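4.3 Preparar la mesa y hacer la primera prueba con los dos brazos

Si ha llegado hasta aquí con los dos brazos Perron atornillados, los cables pasados por detrás y la placa Drinidow encendida con el piloto fijo, enhorabuena, porque lo más pesado (y lo que más dedos pellizca) ya está hecho. Lo que queda es más agradecido: poner la mesa, enseñarle a la máquina dónde termina su espacio y dejar que coja sus primeros objetos. Conviene reservar una tarde tranquila y leer la sección entera antes de tocar nada, que luego uno se encuentra con las dos manos ocupadas y el manual cerrado.

Antes de empezar, compruebe que la versión del programa Geltetti es la 1039 o posterior. Las anteriores no guardan bien el límite del brazo derecho.

1. Extienda una alfombrilla mate y oscura sobre el tablero y alísela con la palma de la mano. Si el tablero es blanco, como el de nuestro taller, los reflejos confunden mucho a la cámara de cabeza.

2. Fije las esquinas con cinta de doble cara. Una alfombrilla que se corre dos dedos obliga a repetir la calibración entera, y da una rabia tremenda.

3. Lleve cada brazo a la posición de reposo y afloje un poco el cable de la pinza. Tiene que colgar con holgura suficiente para que la muñeca gire del todo, pero sin que pueda engancharse en lo que haya sobre la mesa.

4. En el menú Límites, baje la fuerza de cierre a 15 y la velocidad a 500. Ya habrá tiempo de correr.

5. Coloque los objetos de prueba. Nosotros usamos cosas de cocina, vasos de plástico, platos pequeños y una tostadora, que tienen formas muy distintas entre sí y se encuentran en cualquier casa. Deje los vasos tumbados: agarrarlos así y ponerlos de pie es un ejercicio estupendo para ajustar el giro de la muñeca.
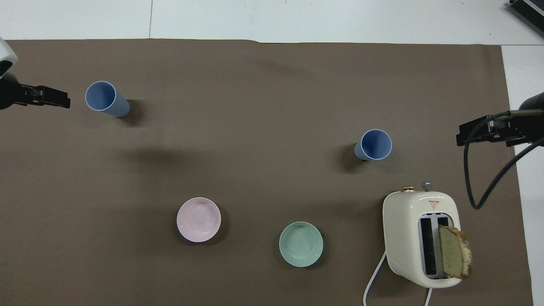
Zulmira Pinheiro nos escribió después de montar el suyo en el garaje: con los vasos de plástico no tuvo ningún problema, pero los platos se le escapaban una y otra vez hasta que pegó una tira fina de goma en la cara interior de cada dedo. Aconseja, además, acercar la pinza por el borde y no desde arriba.

Nota: lo de la goma lo hemos probado y funciona muy bien. Si la pone, repita el paso 4 de la sección 4.2, pues los dedos ya no cierran en el mismo punto.

6. Pulse Aprender y guíe el brazo izquierdo con la mano, despacito, hasta el primer objeto. Cierre la pinza con el pedal, levante un palmo y suelte. Repita el movimiento con el derecho.

7. Pulse Reproducir sin apartar la mano del botón de parada. Si el brazo llega torcido, no lo corrija a empujones; pare, vuelva a reposo y grabe otra vez.

8. Cuando los dos brazos repitan el gesto sin tropezar, guarde la sesión con un nombre que vaya a entender dentro de un mes.

Precaución: haga todas las pruebas con la tostadora desenchufada. Las pinzas son de metal y no deben entrar nunca en las ranuras de un aparato conectado a la red. Recoja también el cordón de alimentación de modo que no quede en el recorrido de ningún brazo.

Precaución: no deje los brazos en marcha si hay niños o animales cerca de la mesa, aunque vaya a salir solo un momentito.

Si después del paso 7 una de las pinzas tiembla al cerrar, consulte la sección 5.1, Ruidos y temblores. Para los soportes de Brirkia, que llevan otra tornillería, véase el anexo 2.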